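Unit 6: Perception for Thin and Transparent Objects
Course handout, Robot Software Lab
Instructor: Shoshana Baptiste. Lab sections: Cletus Park

Before lab, read the notes on depth filtering from Unit 5. We will reuse the same node, and most of the trouble this time comes from settings that worked well on boxes.

6.1 Why depth goes missing

A depth camera reports a distance for each pixel where it can find one. On clear glass it often reports the distance to whatever is behind the glass, or nothing at all. Colored glass is usually better but can still leave holes. Stems and narrow leaves have the opposite problem: the reading is there, but the shape is only a few pixels wide, and the outlier filter throws it away as noise.

In Porenent the filter is on by default, with a minimum cluster size of 200 points. A single stem seldom reaches that. Set it to 199 and you will see no difference; the point of the exercise is to find out how far down you can go before real noise comes back in. 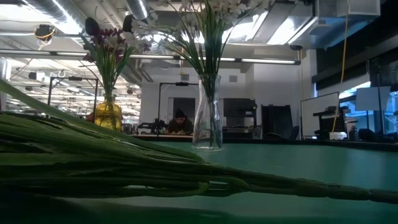

Larnora, September

The flower task uses a clear vase with a narrow neck, a shorter amber one with a faceted surface, and cut stems lying on a green tabletop. Green on green is hard for a color threshold, so do not start there. Start with the segmentation mask and use depth only to break ties.

6.2 Planning around what you cannot see

The planner treats missing depth as free space unless told otherwise. For this unit, change unknown_space to occupied inside the vase mask. Grow the mask by 2 cm on each side before you pass it on. Leaves that arch out past the rim need their own padding - the vase mask does not cover them.

Check the collision map in the viewer before sending any motion. If a vase shows up as a stem floating over the table, the mask was not applied.

6.3 What to hand in

Run the Haltano planner with a limit of 2,000 samples per query, once with default settings and once with yours. Turn in both config files, both logs, and a page on which setting mattered most. Screenshots of the collision map are fine in place of long explanations.

Trinity Kasprzak holds office hours at 4 p.m. in the lab. Bring your log file.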